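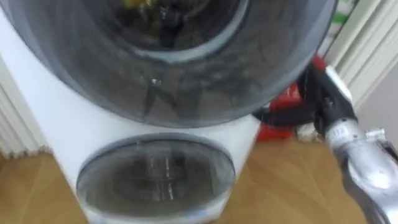 New hearing aids make everything louder, including the things you were happy to lose. You come home from the fitting expecting birdsong and what you get is your own chewing, a bag of chips that sounds like a house fire, and the refrigerator clearing its throat. Mine went in on a January morning, and by lunch I had a grudge against the laundry. A white machine with a big round smoky door looks like the calmest thing in the house until somebody turns your high frequencies back on. What follows is the routine that got me from the drawer (where the aids spent their second night) to wearing them all day.

3 min read

Step 1. Start in a dull room

Wear them for 2 hours on the first day, at home, with one person talking or none. Skip the restaurant. Everyone wants to take you to a restaurant.

Step 2. Learn one noise at a time

Pick a sound you can start and stop yourself: a faucet, a newspaper, the washer. Stand near it for a minute, then walk into the next room and listen again. Name it out loud if you live alone or have a patient family. Your brain has been without this stuff for years and needs to be told which parts are boring.

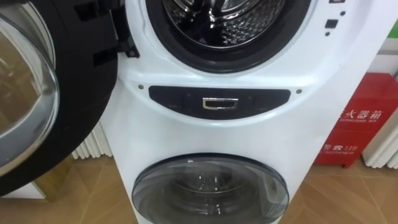

One reader in Penry wrote to say that she skipped this step, went straight to a family birthday, and had the aids in her purse before the cake came out. She started over the next day with the kitchen faucet and did much better.

Step 3. Read out loud for 20 minutes

Your own voice will sound like it's coming from a barrel. Reading aloud every evening helps. I used the manual for my Skastalum pair, a dreary book that improved a little with performance.

Step 4. Write down what hurts

"Too loud" is hard to fix. "Forks on plates, left side" is easy. My audiogram drops off at 3000 Hz, so that's where most of the boost went, and that's where silverware seems to live. After I brought a list to the Adum clinic, they turned down one part of the range and left the rest alone.
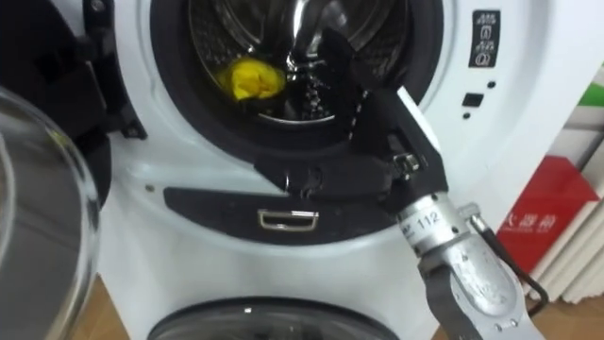
Front loader with a yellow cloth in the drum.

Step 5. Give it 3 weeks, then go back

Add an hour or so a day if you can stand it. Keep the follow-up visit even if things are going well. If a sound is painful, if one ear suddenly gets worse, or if you get dizzy, call right away and don't wait for the appointment.

Take them out before you shower. I have done this correctly on most occasions.

20 shares · 2 comments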